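Diary of the Bansal Parish Clerk: July
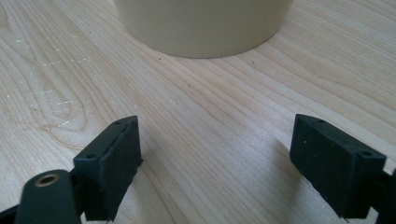 Light wood grain on a tabletop.

The matter of the teaspoons has now been raised formally. It was first brought to the attention of this office by a resident of Gamow Lane, who reported that on opening her front gate she had found a teaspoon standing upright in the lawn, handle down, with the bowl facing the house. She was advised to retain it. By the end of that afternoon the office had received reports of a further seven, all placed in the same fashion, and all in front gardens on the even side of the lane.

The spoons are of ordinary pattern. None is marked. They have been entered in the lost property book under "Cutlery, misc." pending a decision on whether an item deliberately placed can be described as lost. I have written to the district for guidance on the point and expect to hear in due course.

The enquiry desk was open from nine. Eleven persons attended in connection with the spoons and one in connection with a drain. The drain has been passed to Highways. Of those attending about the spoons, several wished to know whether they were in any danger, and were told that the office held no information to suggest it. One gentleman asked whether he was entitled to use his. He was told that the office could not advise.

At two o'clock I received Mr Ankit Nishad, of Prendik, the hardware and household shop on the corner, who attended at his own request. He wished it recorded that he had sold no unusual quantity of teaspoons in the present month. He had gone through his till rolls and could account for one set, bought as a wedding gift. He further wished it recorded that certain remarks had been made in the queue at the bakery, and that he considered them unfair. Both statements have been recorded. Mr Nishad then enquired whether the parish would object to his placing a notice in his window reading "Not Our Spoons". I informed him that the content of a shop window was a matter for the shopkeeper, provided that the notice did not exceed the permitted size and was not illuminated.

The parish newsletter, of which 513 copies are printed, had already gone to press when the first report came in, and makes no mention of the affair. Its leading item concerns the resurfacing of the bowling green path. This has been taken by some residents as evidence that the council is keeping the matter quiet. I have had two letters to that effect, one of them signed. A reply has gone to the signatory explaining the printing timetable.

The chairman telephoned shortly before four to ask what was being done. I reported that a register had been opened, with columns for the time of discovery, the location, the direction in which the bowl was facing, and any remarks. He asked what the last of these had produced. I read him a selection. Mrs Bell at number 14 had written "polished, nicer than mine". The occupant of number 22 had written "no comment at this stage". The chairman considered that a direction of bowl was not strictly necessary, but agreed that having been collected it should be kept.

He also raised the question of a theory now current in the village, namely that the spoons are an advertisement. A café by the name of Suvum is due to open in the former saddler's premises, and it has been put about that the proprietors are seeking attention. I had anticipated this and had already spoken to them. They denied all knowledge, and pointed out with some firmness that their own teaspoons had not yet been delivered. They asked whether, in the event of the owner not coming forward, the parish's teaspoons might be made available on loan until the order arrived. This request has been placed on the agenda for the next meeting, under Correspondence.

A second theory, that the spoons mark out the route of a proposed bypass, has been dismissed. There is no proposed bypass. A third, involving magpies, was submitted in writing with a diagram and has been filed.

The constable called in on his way home. He had given the matter some thought and was of the view that no offence had been committed, with the possible exception of littering, and that it would be difficult to make a case for littering where the item was clean and upright. He had examined the verge at the lower end of the lane and found no footprints apart from his own. He accepted a cup of tea. There was a moment's hesitation over how it should be stirred, the office spoon having been missing from its drawer this morning. He used a pencil.

I have since compared my recollection of the office spoon with the items held in lost property. It had a slight bend near the neck, the result of an attempt to open a tin of gloss paint before my time. None of those held has such a bend. I have accordingly added the office spoon to the register on a separate sheet, headed "Outward", the existing sheet being for spoons received.

Expenditure for the day: one register, ruled; one box of envelopes; postage. The sum of 40 pounds held for unforeseen items has not been drawn upon, though the chairman has indicated that it may be if evening patrols are thought desirable. I have asked that any patrol be arranged so as not to clash with choir practice.

The office closed at half past five. On locking up I inspected the two tubs of geraniums at the entrance and the strip of grass beside the noticeboard, and found them in order. At ten minutes to seven Mrs Bell telephoned me at home to report a fork.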